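Visit report: Domański gearbox works and the Zedstead kart circuit
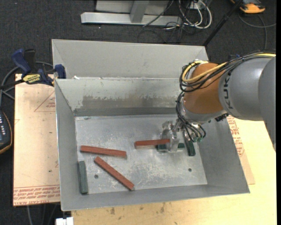

The visit was split into two parts. The morning was spent at the Domański works, where gearboxes for the Gonach single-seater are assembled and overhauled. The afternoon was spent at Zedstead, the club circuit where the Gonach team does most of its private running before the season opens in March.

Arrival was at 8:30. Visitors sign in at the side entrance on the canal road, as the main gate is for deliveries only. Safety glasses are handed out; closed shoes are your own responsibility. Two members of our group were turned back to the parking lot to change.

The gearbox shop occupies the ground floor. Each unit is stripped after 2,000 kilometers of running, regardless of results. The dog rings are checked first for rounding on the engagement faces, then the selector forks for bending, then the bearings. Parts are logged against the serial number of the casing, so a ring moved to another box keeps its own mileage. A full strip and rebuild takes one technician 2 working days. We saw three units in progress, one of them waiting on a replacement input shaft.

Ratio selection got the longest discussion. The series allows a team to declare its ratios once per season, with one change permitted. Gonach picked a long sixth gear last year, which cost acceleration out of slow corners at the tighter tracks. For the coming season sixth is shorter, and the engineers accept that the car will reach the limiter near the end of the longest straight when following closely in a tow. Fifth is unchanged.

The test bench is in a separate room with a viewing window. The box is driven by an electric motor and put through a recorded lap, with shift times read off a screen. The lap used for our session was from Dender, the bumpiest circuit on the calendar and the one where missed downshifts are most frequent. The bench run included 47 shifts. All were completed, although two downshifts from third to second were slower than the target and were flagged for review. Noise at the window was moderate. Ear protection was available but few used it.

Lunch was in the canteen, at cost. The coach left at 12:45 and reached Zedstead shortly before 2:00, with some delay at the level crossing.

Zedstead has been resurfaced from the last corner to the end of the pit lane. The new asphalt is noticeably darker and ends in a visible joint on the braking line for turn one. Drivers we spoke to were moving their braking point slightly to get the car settled before crossing it. The curbs at the chicane have been lowered, and the tire stacks on the outside of turn four are now bolted and belted.

The Gonach car ran in two sessions. The first was an installation check followed by short runs on used tires. The second was a longer run with a full fuel load, watched from the bank at turn four. The car was stable under braking and ran slightly wide on exit in the closing laps. Lap times were not given to visitors. Top speed on the back straight is shown on a trackside board when the circuit has it switched on, and the highest reading during our stay was 275 km/h.

Notes for anyone booking the same visit: photography is allowed at the circuit but restricted in the bench room. The bank at turn four has no seating and drains poorly. There is a covered stand opposite the pits, with a clear view of the exit lane but none of the chicane. The return coach leaves from the upper parking lot at 5:15.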